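Folldale Chores

A small collection of recordings for one question: can machines do the fiddly jobs yet? Tidying, plugging things in, putting things back where they came from. We think they're getting there, and we've had great fun finding out!

What's inside

399 recordings across 13 tasks, half from the kitchen and laundry end of life, half from the workshop. Each one has video, joint positions and a short written instruction ("pick up the yellow cable"). Failed tries are kept and marked as such. Please use them, they're some of the best bits.
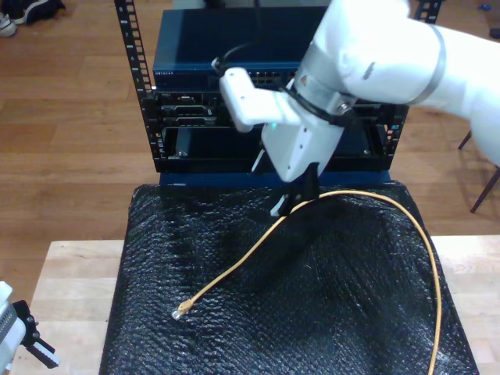

Cables are the hardest thing in the set, and my favourite. A mug stays the shape it was when you reached for it. A network cable springs, rolls over and hides its clip on the wrong side, and then the plug still has to go into the port the right way up. Tibor Takács wrote the instructions for the rack tasks and was very strict about what counts as "plugged in" (it has to stay in after a gentle tug).

So, can they do it yet? Folding a tea towel, mostly yes. Cabling a switch, now and then, slowly, and it's lovely to watch when it goes right.

Known gaps

Lighting is indoor only. 2 of the tasks have no wrist video. Labels for the laundry tasks were redone in June by Letay Wolde, so older copies won't match.

Questions and corrections to Anikó Halász. New tasks very welcome, especially anything with string.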